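Gillitz Student Robotics Club
Minutes of the June general meeting
Pirwood Annex, Room 106

1. Opening
The meeting opened at 3:40 p.m. The minutes of the previous meeting were accepted with one correction: the spare gripper order is 1233, and the number printed in the last minutes belongs to the cable order.

2. Packing task, two-arm cell
The task for the Navarro round remains grocery and book sorting. Packets of seasoning and other food packages are handled in and out of bags and baskets; the books and the file holder stay in the cell as fixed obstacles. The software group reported on three open points.

Grasp planning on soft packets is still weak. The planner treats a packet as a flat box, and glossy film gives poor depth readings at the wrist. The group will try a lower approach angle and slower closing before changing the fingers.

Both arms may now enter the shared zone over the bag, but only one may close its gripper there at a time. The lock is held in the Clurkum scheduler. A member asked whether the lock could be released on wrist height alone. Deferred until the logs have been checked.

Wrist views taken during fast moves are too blurred for reading labels. Agreed: label reading will use views taken at rest only.

3. Data storage
The shared drive is nearly full. Each team is to keep 40 episodes per task variant and move the rest to the archive disk. File names must include the variant code. Episodes without a code will be deleted at the end of the month.

4. Navarro round
Registration is complete for one team of 3. The rules allow one restart per run - the clock is not stopped. The request for a second practice slot has been sent and no reply has been received.

5. Actions
Software group: test the lower approach angle, report at next meeting.
Hardware group: check bolt torque on both arm mounts, label the spare cables.
All teams: clear the shared drive.

Attachment to item 2

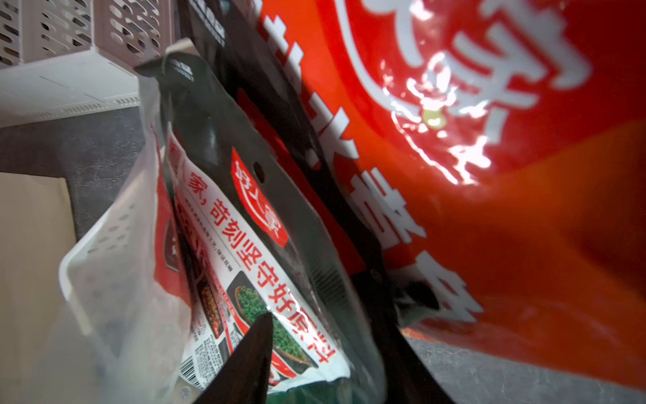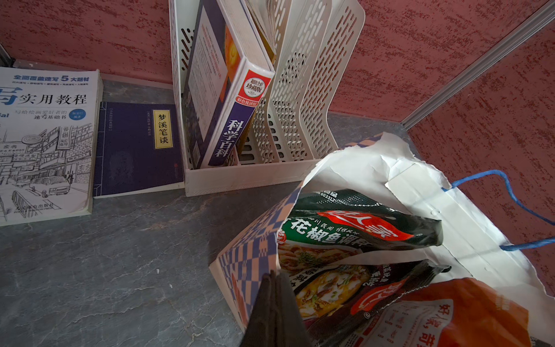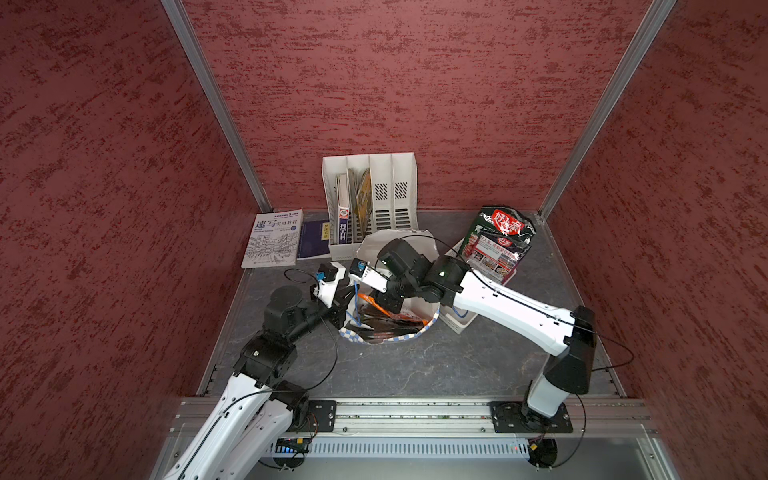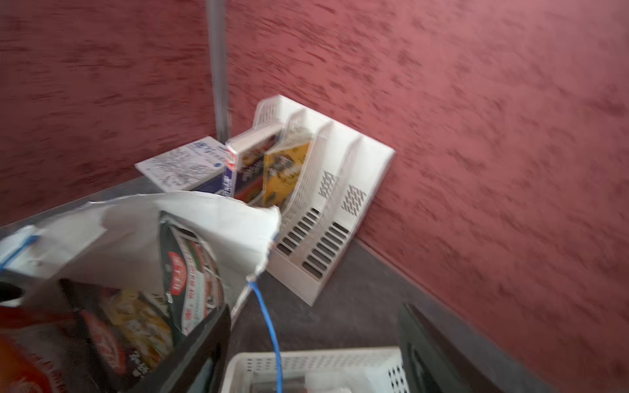
Reading time: 2 min

6. Other business
The annex closes at 6 p.m. through the summer. Arms must be parked and powered down by 5:40. The key log was not filled in for several evening sessions and access will be withdrawn if this continues.

The meeting closed at 4:35 p.m. The next meeting will be in July, same room.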